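Stornlow Plant Announcements

A table of public announcements about vehicle and battery plants, one row per announcement, kept as plain CSV. Ryan Clegg started it in a spreadsheet and moved it here in May. Palesa Mnguni looks after the parser and the place-name list.

Status: in use, still changing. Column names are stable from release 11 on. Before that, expect renames.

What is in it

The main file, announcements.csv, has 3,000 rows. Each row records one statement by a company that it will build, expand, delay, move or cancel a plant. A company that says the same thing twice gets two rows, and the second one carries the row number of the first in the column repeats_row. If you want plants and not statements, use sites.csv, which folds the announcements down to 133 sites.

A site is a piece of land with one owner and one planned use. A battery plant next door to an assembly plant is two sites even when they share a gate. This caused more argument than anything else in the project and it is not going to be changed again.

Columns in announcements.csv

row_id - integer, never reused. Deleted rows leave a gap.
company - name as used in the statement, not the parent.
parent - filled in by hand. Blank means we did not check.
kind - build, expand, delay, move, cancel.
product - vehicle, cell, pack, motor, other.
place_raw - the place as written.
place_std - the place after matching. See Prins below.
spend_stated - money as stated, in the stated currency, no conversion.
spend_scope - site, program or unclear. Read this before adding anything up.
jobs_stated - jobs as stated. "Up to" and "more than" go in jobs_note.
funding - ipo, debt, grant, cash, mixed, not stated.
start_stated - when production is supposed to begin. Often a bare year or a half year. Do not parse it as a date.
repeats_row - see above.
source_type - filing, press release, news report, council paper.

Missing values are empty strings. Zero means the source said zero.

How rows get in

Sources are collected with Gokik, a small fetch script in the tools folder. It saves the text and a checksum. It does not save the page layout, and tables inside PDFs come out badly, so filings with the numbers in a table are typed in by hand.

Place names go through Prins, a lookup list with a few rules on top. Prins is conservative. When two counties share a name and the statement gives no state, it leaves place_std blank and writes the candidates to ambiguous.csv. If you fix one of those, please add the rule too, or the next run will blank it again.

After that a person reads the row against the source. There are 14 checks, listed in checks.txt. A row that fails any of them stays in the holding file until someone sorts it out. Most of the failures are spend_scope, when a company gives one figure for a whole program and a news report attaches it to a single plant.

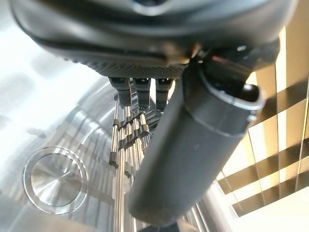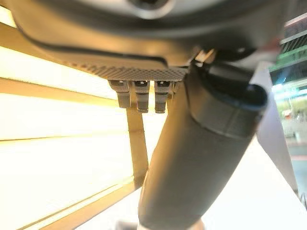 Palesa Mnguni's view is that spend_stated should not be published at all while spend_scope is marked unclear. Users sort by the money column first, she wrote on the tracker, and a program total sitting on one site makes that site look like the biggest thing in the state. She would move those figures to a separate file and leave the column blank.

For now the figures stay where they are. The summary script skips them unless you pass --include-unclear. The issue is open and comments are welcome there.

Running it

You need Python and nothing else.

python tools/gokik.py --since last
python tools/prins.py holding.csv
python tools/check.py holding.csv
python tools/build_sites.py

The last step rewrites sites.csv from scratch. Do not edit sites.csv by hand. Corrections to a site go in overrides.csv, with the source in the last column.

The check step stops at the first bad row. Use --all to see the full list.

Known problems

Cancellations are undercounted. Companies announce plants loudly and drop them quietly, often in a footnote to a quarterly filing. A site with no news for a long time is still listed as planned. We do not guess.

Supplier plants are patchy. Seat, glass and wiring suppliers are included only when the product column would be "other" and someone happened to send the source in. Do not use this table to measure the supplier base.

The jobs column mixes construction jobs and permanent ones in the older rows. Newer rows have jobs_note filled in. The older ones are being reread, slowly.

The Wullton rows are a mess. Three companies looked at the same land, two of them under code names, and the council papers use the code names throughout. The rows are right one at a time, but the site-level record for Wullton should be treated as provisional.

Funding is marked "not stated" for most private companies. "ipo" is used only when the company itself ties the spending to the money raised. A news report saying a company is flush after going public is not enough.

Not in scope

Plant closures, unless the site was announced as new in the period covered. Dealerships, charging stations, test tracks, head offices. Mines - there are better tables for those.

Corrections

Open an issue with the row_id, the column, the value you think is right, and a source we can read. Sources behind a paywall are fine if you quote the sentence. Changes without a source are closed.

New rows can be sent the same way. Send one issue per announcement, please, even if the company put several in one release.

License

The table may be copied and changed, with credit. The saved source texts are not included in the download and stay with their publishers. The scripts in tools have their own license file.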